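Housekeeping and Property Care, Unit 2
Notes for week two: The freestanding bathtub and its fittings
Prepared by Reet Petrauskas for the Zamstead evening course, 19 January 2022

Please read these notes before the practical class. The words for the parts are the ones we use in the test, so learn them well, also the spelling.

1. Why a freestanding tub is different

A built-in tub has walls on two or three sides, and the dirt collects in the sealant line. A freestanding tub has no such line, but you must clean the outside too, all the way down to the floor. Students often forget the side that looks away from the door. Walk around the tub once before you begin and once when you finish.

2. Rim-mounted fittings

On many newer tubs the faucet is not on the wall. It comes up through the rim, with the knobs and the hand shower close to it. Water stays around the base of each part and leaves a grey ring of lime. Dark fittings show the lime more than chrome does, and they scratch more easily. For black finish use only a soft sponge and mild soap. No vinegar, no powder, no green scouring pad.

Hold the gooseneck spout low, near the base, when you wipe it. Some spouts turn and some are fixed, so try gently first. Never use the spout to support yourself when you lean over.
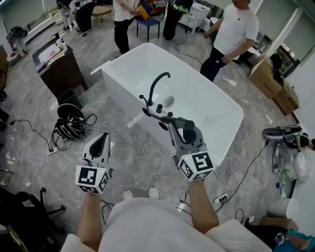

Fig. 1. White rectangular tub with black gooseneck faucet, two knobs and hand shower at the rim.

3. Order of work

Move bags, chairs and anything with a cable well away from the tub. Run a little lukewarm water and put in the soap. Start with the spout, then the knobs, then the hand shower. After this comes the rim, then the inside walls from top to bottom. The outside is last - use a second cloth for it, and do not put this cloth back in the tub water.

Rinse with the hand shower held low. Dry all the black parts at once with a clean towel.

4. The floor

Marble pattern does not always mean marble. It can be tile or vinyl, and these are cleaned differently. Ask the owner, or look in the room sheet. On real stone use a neutral cleaner only. Wipe up drops as you go, because a smooth floor becomes slippery with very little soap.

5. For next time

Read pages 275 and 276 in the course reader (the part by Dzintra Mägi about hard water). Write half a page on this question: how would you clean a hand shower when the small holes are blocked? Bring your own cloths - one light, one dark. The test on fittings is in April.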